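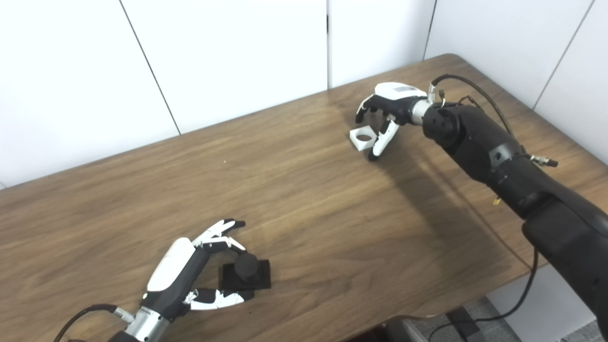 Fig. 1. Peg base (black) and ring block (white) on the table top.

4. Preparing the peg and block set

This section explains how to place the two parts of the Codmont peg and block set on the table before the first exercise. Please read it to the end before you begin. The set has two parts only: the base with the peg, and the block with the round hole.

4.1 The table

The table must be stable and the top must be clean. A wooden top with visible grain is suitable, and so is a painted one. Please do not use a glass top, for the base slides on it too easily.

1. Remove everything which does not belong to the exercise.
2. Wipe the top with a dry cloth. If you used a damp cloth, wait 11 minutes before you continue.
3. Push the table to the wall, so that it can not move backwards during the work.
4. Check that all four corners are firm. Press on each corner with the flat hand.

Note: If the table has rounded corners, keep the parts at least 200 mm away from them. A block which is put down near a rounded corner falls easily.

4.2 The base

1. Hold the base by its sides and not by the peg.
2. Lay the base flat on the table, with the peg pointing up.
3. Turn the base until one side is parallel with the front edge of the table.
4. Touch the peg lightly. The base must not rock. If it rocks, lift it and look for crumbs or dust under it.

CAUTION: Do not press the base down with force. The top of the peg is rounded and it can be scratched by hard tools. A scratched peg will hold the block back in the exercises of section 6.

4.3 The block

1. Look into the hole of the block. It must be free of dust and splinters.
2. Place the block on the table with the hole facing up.
3. Leave a distance of 400 mm between the block and the base. For the first exercises you may choose less, but the two parts should never touch.
4. Write the distance in the exercise sheet. You will need it again in section 5.

Note: The block is light. An open window or a fan can be enough to shift it on a very smooth top.

4.4 Light

Put the lamp to one side. A soft shadow on the table is no problem, but the hole of the block should be easy to see from the place where you work. With the lamp we tested in Wirstead, a height of almost 1000 mm over the table gave a good result.

4.5 After the exercise

1. Take the block off the peg by pulling it straight up. Do not twist.
2. Wipe both parts with a dry cloth.
3. Store them side by side in the box, the peg lying down.

CAUTION: The block is a small part. Keep it away from children under three years.

If a part is missing or damaged, please write to the Atitz spare parts desk, for the attention of Karine Petrenko, and give the number which is printed on your box.

Revised 2026-04-04

Print this page
E-mail this page

Related items
Section 3: Opening the box and checking the contents
Section 5: First exercise, block on peg
Section 6: Exercises with changed distance
Exercise sheets for July
Contreras storage box: how to close the lid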